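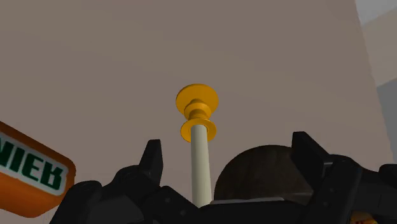 A cream-coloured pole and black gripper against a plain wall, in simulation.

Araba Ansah has twenty minutes. Then a meeting, then another meeting. She runs the student support office at Trolthorpe College and is eating a sandwich over the keyboard when I come in.

First question, the bursary. Who gets it?

"Anyone who is the first in their family to go on to college. Or who's come out of care. Or who has a caring job at home, looking after mum, that sort of thing. We don't ask for an essay. We used to and it was awful, people writing about the worst day of their life for £300."

The sum is £400 a term now. Paid in the first week, before books are due. It used to land in December, by which time, she says, students had borrowed from a friend or dropped the course.

She had 60 places this year and filled them all by the second week. There is a waiting list. She wont say how long it is.

Nuno Marinho was on it. He's in the second year of engineering now, came in to drop off a form and got pulled into a chair. "I thought it was for other people," he says. "Someone with a real problem. I was doing nights at a bakery and sleeping in the library, and I thought, well, that's normal." Who changed his mind? "Hanne. She just put the form in front of me."

Hanne Kinnunen is the maths tutor, out today. Drop-in tutoring is the other half of what the office does, four afternoons a week, ground floor of the Pugh building. No booking. Ansah wants a fifth afternoon and an evening for part-timers. 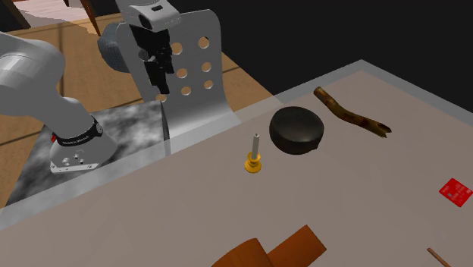
Robot arm beside a grey marbled slab, simulated view.

What would she cut, if she had to?

"The leaflets." Long pause. "No, really, the leaflets. Nobody reads them. I'd keep every hour of tutoring and I'd keep the bus passes."

Bus passes are new. Some 20 students come in from Istholm, two changes each way, and the fare was eating what they had for lunch. Marinho knows three of them. One has stopped skipping the nine o'clock class, he says.

The money is agreed untill next summer. After that it's a fresh bid and Ansah is writing it herself, mostly at home, mostly late. Is she hopeful?

"Ask me when I've done the budget page."

Phone goes. She mouths sorry, takes the rest of the sandwich with her. Marinho still has his form in his hand and goes after her down the corridor.

Drop-in tutoring restarts after the break, ground floor, Pugh building. Bursary forms from the support office.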